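# Open Day Visit Report: Two Arms and a Lot of Plates

We got to the Voson open day a little after 9 in the morning, and I'll admit I mostly went for the free lunch. My project partner Fasil Gashaw had signed us both up back in March (he's been talking about robot arms since the first week of class), and our assignment was to watch one demonstration closely and write up what we'd want to copy, or avoid, in our own build. There were some 200 visitors in the building, so picking one station and staying put turned out to be a good plan!

We picked the dish table. The station was called Lemma, and the person running it was Viorica Perić, who was very patient with us considering how many times Fasil said "wait, go back." The job sounds like the most boring chore in the world. You have dishes on a table, you have a little shelf, and the arms have to move dishes between the two and make a stack. I figured we'd be bored in two minutes. We stayed for 53.

What got me first was how hard dishes are. I had pictured robots picking up blocks, and blocks are nice, with flat sides you can squeeze. A plate sits low and has almost nothing to grab except the rim, so the gripper has to come in at the right height and the right tilt. Come in too low and you bump the table. Come in too high and you close on air. Viorica told us the rim approach took her group most of a semester, and that she still changes it when they buy new dishes. Fasil wrote down the word "rim" and underlined it three times in our notebook, so I guess that's our main finding.

The second thing was the viewpoints. I had assumed one camera looking down would be enough, and from above the layout really is easy to read. But from low down, near the tabletop, you get completely different information, like how high the shelf board sits and whether a stack is leaning. I'd never have thought of that from our desk at school. 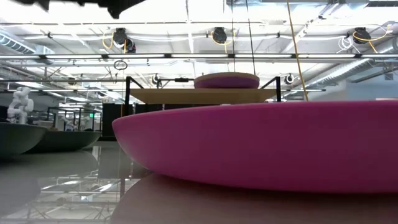
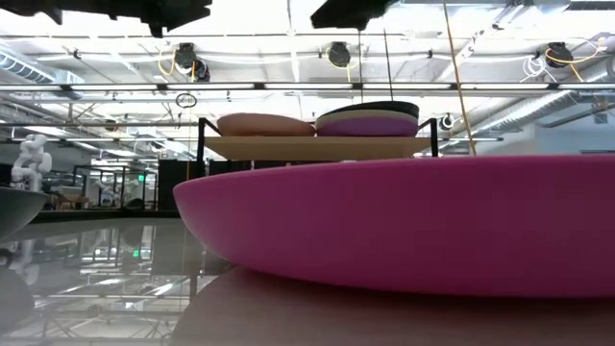
Lemma from down at table level, then the whole table from above:

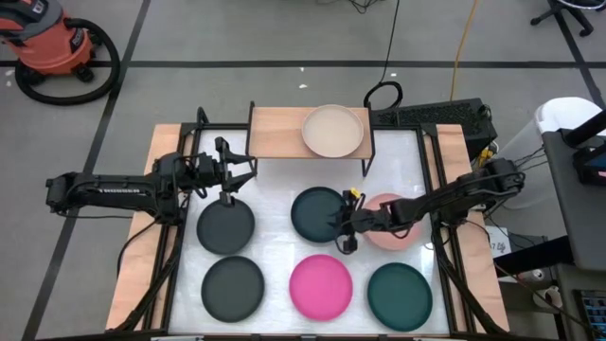

After a while Viorica let us ask whatever we wanted, and Fasil went straight for the numbers. He asked how often it works. She said that on their last set of 66 tries with mixed dishes, most of the misses came in the stacking part, when a dish got set down a little off center and the next one made it worse. She wouldn't give us a percentage (she said the set was too small to brag about or cry about), and I liked that answer a lot. Our own lab reports could use more of it.

I asked about the two arms getting in each other's way. Her answer was that they treat the middle of the table as shared space, and only one arm at a time gets to "own" it. The other one has to hang back until it's released. It's slower, but she said they tried the fancy version first and spent a week untangling it. For our project we only have one arm, so this won't come up, but I'm writing it down because Fasil keeps hinting that he wants a second one. Fasil, if you're proofreading this: no.

We also spent some time at the Zukau booth across the hall, where they had handouts on gripper fingers. I took 2 of each. The longer fingers look better for reaching over things, but the handout says they flex more, and with our cheap servos I think flex is going to be a real problem. We should test short ones first.

## What we're changing in our build

- Start with one kind of dish, and add a second only when the first one works.
- Mount a low side camera as well as the top one. We can borrow the stand from the Flurnura kit.
- Write down where each dish ends up, including on the good tries. We've only been logging failures.
- Slow down the last bit before the gripper closes.

Fasil wants to add a shelf right away. I'd like to wait until we can lift a plate off a flat table without knocking over its neighbor, and we're still arguing about it. Lunch was sandwiches, by the way, and they ran out of the good ones before we got there.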